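Jornada de puertas abiertas en Astton: una mañana moviendo brazos ajenos

Llegué a las diez con el café todavía en la mano y ya había cola en la entrada (éramos 18 en mi grupo, casi todos de empresas pequeñas como la mía). Astton ocupa una planta diáfana enorme, con los conductos del techo a la vista, y allí es donde enseñan a los robots a ordenar cosas. ¡A mano, una demostración tras otra!

El sistema se llama Zenell. Una persona maneja los dos brazos a distancia con unos mandos y el robot guarda cada movimiento. Nos contaron que para una tarea sencilla graban 100 repeticiones, y que para el proyecto Minenon ya van por 1,000. Yo pensaba que todo esto se programaba con código y poco más — menuda cura de humildad.

Luego nos dejaron probar. Media hora de espera por turno y 30 segundos de gloria, más o menos lo que tardé en ponerme nerviosa y cerrar la pinza en el aire. Tienes que pensar con las dos manos a la vez, y la izquierda, en mi caso, va por libre.
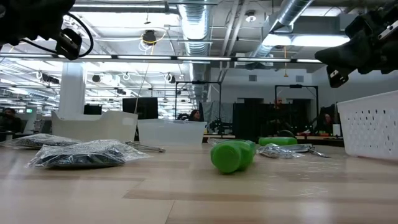

Lo que más me costó fue calcular la profundidad. Con las botellas verdes todavía te orientas, pero las bolsas de plástico transparente brillan, se arrugan y no sabes muy bien dónde empiezan. La chica de los mandos me dijo que a ella le pasó lo mismo el primer mes, y que ahora lo que le cansa son los hombros.

De camino a la salida pregunté por el precio y me remitieron a Sang, que lleva la distribución. Les he escrito esta tarde. Si vais a la próxima, apuntaos al primer turno de prácticas y llevad calzado cómodo, que no hay sillas para las visitas.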